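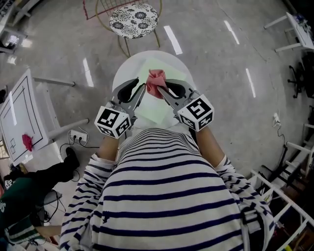 What do you fold first when the whole basket is staring at you?

The small stuff. Cloths, napkins, anything you can finish in one go, and then the big things don't seem half so bad.

I'd asked Genji Mizuno that before I'd even got my coat off, and he answered as if people ask him all the time, which I suppose they do. He's been running his folding afternoons under the name Kudo since last May, and he reckons he has folded some 4,000 cloths in front of other people by now. "My mother would laugh her head off," he said. "I was the one who put everything in the drawer in a ball!"

I should say that I'm still a drawer-in-a-ball person myself, so I came with a carrier bag of tea towels and not much hope.

His main rule is a small table. Round if you've got one, and white or at least plain, so the edges of the cloth show up. "People go straight for the bed," he told me. "The bed is soft, it's too low and your back hurts after ten minutes. Give me a little table any day." He likes a square of something flat and pale laid on top as well, green for preference (he couldn't say why green), and he works with the cloth over that. A pink cloth on pale green is about as easy on the eye as it gets, and after an hour of squinting at my own beige ones I could see his point.

Then comes the bit I'd always got wrong. I pull at the middle and hope. Genji goes looking for two corners, and he won't put the cloth down until he's got them. "It can be as crumpled as you like. Find one corner, run along the edge, there's your second. Now you can lay it flat." Halves, halves again, a press with the palm. My first one took me 53 seconds and came out as a sort of kite. By the fourth I was down to 25, and it was very nearly square!

We talked about drawers for a while. He stands his cloths on end like books, 17 to a drawer in his own kitchen, and gets quite heated about stacking. "You only ever use the top three. The ones underneath are just living there."

And what about ironing, I asked?

"For a tea towel? Life is short. Shake it hard when it comes off the line and fold it while it's still a tiny bit warm from the sun."

Fitted sheets he wouldn't discuss until the kettle had been on. He does teach them, but only on the second afternoon, and he says two people is the proper number for the job. I've put my name down for it, and I'm bringing the double.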